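About Toklow

Hi, I'm Wilma Gillies, and Toklow is my handwriting school. It's up one flight of stairs on Eker Street in Skultau, over the shoe repair place, and if you've ever walked by and wondered why there's a giant lowercase g painted in the window, well, now you know who did it. I painted it myself, from the inside, which meant painting it backwards, and I had to scrape it off and start over when I forgot.

We teach grown-ups and older kids to write by hand. Everyday cursive, italic, pointed pen for the people who want to do their own wedding envelopes, and a slow, friendly class for folks whose writing has gone to pieces after years of typing. That last one is my favorite to teach! People come in apologizing for their grocery lists and I have to tell them I've seen much worse (I have a box of my own old notebooks to prove it).

How I got here

I worked the front counter of a county records office for a long time. All day long I pulled deeds and marriage ledgers for people, and what I remember best is the clerks' handwriting. There was one clerk who made a capital R with a kick in its leg like a dancer, page after page of it, through what must have been some very dull afternoons. I started copying her R on my lunch break. Then I copied her whole alphabet. Then a man who came in to look up a property line saw me doing it and asked if I'd teach his daughter, and I said yes before I'd thought about it at all.

She was my first student. We met at my kitchen table with the butter dish pushed to one side. She brought a cousin, the cousin brought a neighbor, and by that November I was borrowing chairs. I still had the records job then, and I was mixing up which shoes went with which job, so something had to give. I took the room on Eker Street with four tables, a secondhand paper cutter and a kettle.
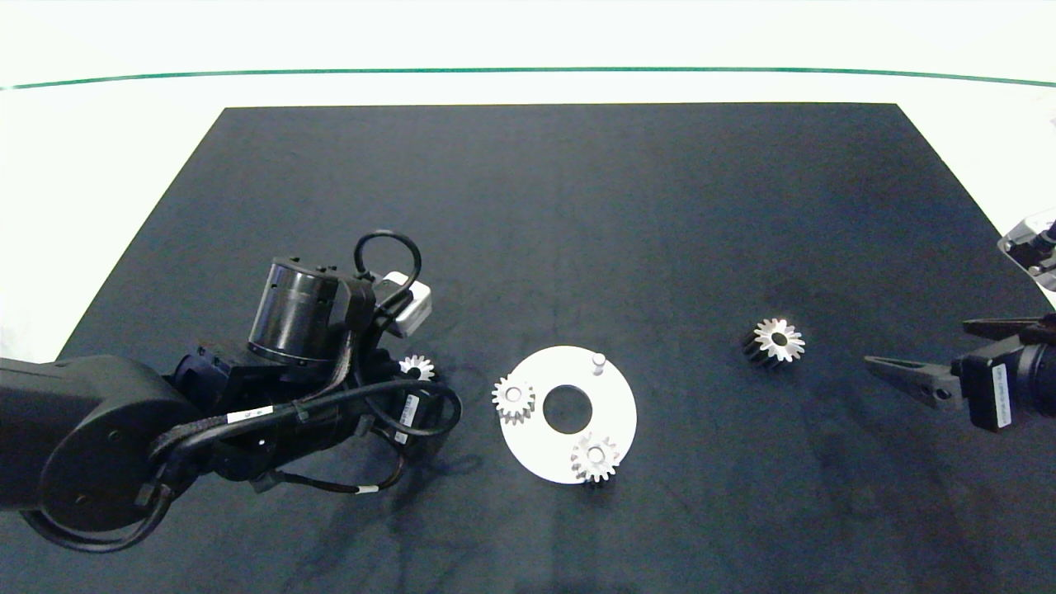 White tabletop, dark mat.

The name comes from my grandmother, by the way. Toklow was what she called any scrap of paper good enough to write on: the back of a calendar page, the inside of a flattened cereal box. I don't know where she got it and I've never found it in a dictionary. She kept a drawer full of toklows and you were in real trouble if you threw one out. I write my lesson plans on the backs of things to this day.

What a class is like

A regular course runs nine weeks, one evening a week, starting at 6:30. You get a seat by whichever window you like if you're early. I start everybody with loops and slanted lines, even people who tell me they did all that in second grade, and I put some music on, and for the first while hardly anyone talks. It's a nice kind of quiet. Then somebody's pen blots and we're off.

I don't grade. I do mark up your practice sheets, in pencil, and I circle the letter I like best on each line so you can see what you were doing when it went right. Left-handers, please come! I am one. Half of what you've been told about how to hold a pen was made up by someone right-handed, and I've got a whole separate set of sheets for you with the slant turned around.

The kids' class is Saturday-morning loud no matter what day we hold it. They want to learn signatures before anything else, so I let them, and we spend the first hour making up the fanciest, most unreadable signatures we can. After that they'll sit still for an alphabet.

Pens, paper, ink

You don't need to buy anything before you come. There's a jar of loaner pens and plenty of paper. If you catch the bug later on (you might, I'm warning you), I send people around the corner to Akpan, where they'll let you try a nib at the counter and won't talk you into the expensive one. Their walnut ink is what I use for demonstrations. It goes on thin and browns up as it sits, and it washes out of most things — not wool, I'm sorry to say. Wear an old sweater.

As for paper, smooth is better than thick. I've had students show up with beautiful heavy handmade sheets that drank the ink like a sponge. Save those for painting. A plain pad of good smooth stock with a lined sheet tucked underneath will carry you all the way through the beginner course and well into the next one.

The letter

Somewhere in our second year I started mailing a little paper letter to former students, and it has grown a lot bigger than I planned. We send out 300 copies now. It has an alphabet in it to trace, a page of letters from readers, usually a complaint from me about ballpoints, and the penpal list, where you can sign up to be matched with another Toklow person somewhere. Two of our penpals have been writing to each other since the very first list and have never met. They live twenty minutes apart! I've offered to have them both over for coffee and they've both said no, they'd hate to spoil it.

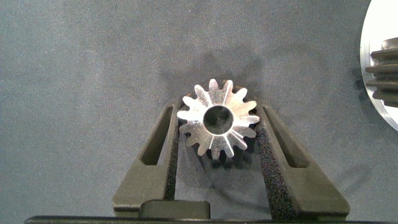

Small silver gear · two dark gray gripper fingers

If you'd like to get it, send me your mailing address, handwritten please. I don't care what the writing looks like. Email sign-ups do reach me, I just answer the envelopes first, and I'd sooner be upfront about that.

I'd also love your old handwriting. I keep a collection in the back room of ordinary stuff: recipe cards, postcards, school exercise books, a long run of a dairy farmer's weather notes. Some 200 pieces so far, all in flat boxes, all sorted by the shape of the lowercase k (my system, it makes perfect sense to me). Students are welcome to pull a box and copy from it. If you have a relative's letters and you're not ready to part with them, bring them in anyway and I'll help you trace a page, so you can learn that person's hand for yourself. I did my grandmother's. I can write a shopping list now that my brother swears is hers.

Finding us

We're on Eker Street in Skultau, the door to the left of the shoe repair. The buzzer sticks, so lean on it. The stairs are steep and there's no elevator; if that's a problem for you, write or call and I'll teach you downstairs at the library, where they've given us a corner table on request. Parking is easiest behind the bank after five.

New courses start in the fall and again once the worst of the snow is over. Drop in any time the lamp's on in the window with the g. If I'm in the middle of a class I'll wave you to a chair and probably hand you a pen.

— Wilma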